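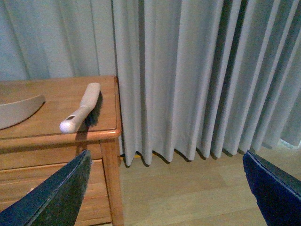 When the Robot Stops, Who Is It Waiting For?

By Yaowalak Thammasiri
April 2025

Print this article | E-mail this to a friend

Household robots fail in dull ways. They stall, they drop things, they close on air. I have worked on test programs for home machines for 17 years and most of the failures I have written up would put a reader to sleep. The one I want to discuss was dull too, and I think the industry is drawing the wrong lesson from it.

The machine was a Kokon arm with a two-finger gripper, running Pledo control software. The job was tidying: pick up a hand brush from a side table and put it away. A hand brush is a harder thing than it sounds. The handle is smooth and it tapers, the bristles give when you press on them, and when it lies at an angle on a polished top there is a shadow next to it that can pass for part of the brush.

On run 6 of the afternoon the gripper closed too far forward and caught the bristles along with the handle. The brush twisted. The force reading went over its limit and the arm did what it was told to do in that case, which was to stop and hold. It held for 70 seconds. Then the hold timer ran out, the software decided the fault had cleared, and the arm went back to its start position with the brush still in its fingers. A tester named Gilani had already reached in to take it.

She was bruised across two knuckles. That was the whole injury, and she was back at work the next morning.

The fault report, number 3634, calls this a grasp error and recommends better training on brushes. I don't object to better training on brushes. But the grasp error hurt no one. Missed grasps are going to happen in every house these machines enter, with every spoon and shoe. The injury came from the restart. A machine that had stopped because something was wrong started again with no person telling it to.

Factories settled this a long time ago. You clear the fault, you step back, you press the button. The home robot makers have resisted the button because they think customers will find it a nuisance. Flevari, which sells the same arm under its own name, told me an automatic restart "supports continuous service." I understand the sales problem -- people do not want to get up from the couch because a robot is confused by a brush. They should get up anyway.

I would ask for two changes. After any force stop, the arm should stay stopped until somebody releases it by hand. And it should show plainly that it is stopped on a fault, with a light or a sound, so that a person walking in can tell a held arm from a resting one. Gilani could not tell. I have watched the recording of that run and I can't tell either.

Neither change needs new research. Both could ship in the next software update.

Print this article | E-mail this to a friend

Comments (3)

marlow_b wrote:
We had the same timer on a warehouse unit and turned it off the first week. Didn't know the home versions still had it.

Tess in Duluth wrote:
My mother is 81 and would absolutely reach in to help it. Can the timer be switched off by the owner, or only by the company?

R. Oakes wrote:
Disagree on the button. If it stops with something held over a baby gate or a stove I don't want it stuck there until I get home. Lower the speed on restart and leave the rest alone.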